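21/01/2026

In at eight, bench two. Masaru Matsuda had left the leader arm powered down with the counterbalance spring unhooked, so the first half hour went on hooking it back up and redoing the zero. Joint four was out by more than I like. Redid it twice and the second pass agreed with the first, so I left it.

Task today was card insertion, the third of the four in the Vurnance set. Case lies on its side with the lid off, board facing up. I drive the follower from the leader arm, watching only the wrist view and the bench view on the two monitors, no looking over the top of the screen. That last rule is mine. If I look across at the case I use depth the policy will never have, and the demonstrations come out too clean in the approach and wrong in the last few millimetres.

Target was 60 accepted demonstrations. Got 49. The shortfall is nearly all from before eleven, when I was still gripping too near the middle of the card. Held there, it pivots in the fingers as soon as the edge touches the slot, and the force reading gives you nothing useful because the card is turning instead of going down. Moving the grip along towards the bracket end helped. It also hides more of the slot from the wrist camera, so the approach has to be finished earlier and the last part done by feel.

By feel is generous. The leader arm gives back a scaled version of the follower's wrist torque, and at the present gain I can tell touching from not touching and very little else. Asked Masaru whether we could double the gain. He says it rings above the present value when the follower is in hard contact, and showed me the March log where it did. Fair enough. We agreed to try a filter change on bench one first, where there is only the peg board to break. 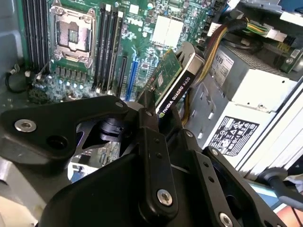
Settled on the following sequence and kept to it for the whole of the afternoon. Come in high and tilted. Pause. Line up the bracket end first, then lower the other end until the contact edge is over the slot. Pause again. Bring it level, press, hold for a count of two, release. The pauses are there for the segmentation script, which looks for low joint speed and cuts the episode at those points. Without them it cuts wherever I happen to hesitate, and yesterday that left 136 episodes needing their marks moved by hand. I did the lot after tea and would prefer not to do it again.

Rejected episodes, by cause: pivot in the grip, most of them. Camera dropout, two, both on the bench view, cable reseated. Fingers touched the slot next to the target, three. One where I simply forgot to start the recording and did a very tidy insertion for no one.

I kept a few failed approaches where I backed off and tried again. Rweyemamu's note on the last training run asked for more recoveries, since the policy presses on regardless once it has started down. They are labelled separately so they can be dropped if they do harm. My guess is that it will need a good deal more of them than I made today.

Total for the set now stands at 2557 episodes over all tasks. Disk on the recording machine is nearly full again. Started the copy to the Taltamance store at five and it was still going when I left.

Finger pads: the left one is wearing at the tip and the grip slips slightly when the card is tilted. Drukow have replacements in the softer grade only. I am not sure softer is what we want, as it will let the card turn even more, but a worn pad is worse. Ordered two pairs.

Wrist sore by four. The leader handle wants to be shorter, or I want a higher chair. Tried the chair from the meeting room for the last few and it was better, though the arm then reaches its stop on the far side of the case. Will raise the arm base as well.

Tomorrow: pads if they arrive, otherwise swap left for right. Eleven more insertions to make up today's number, then cable routing – which I have been putting off.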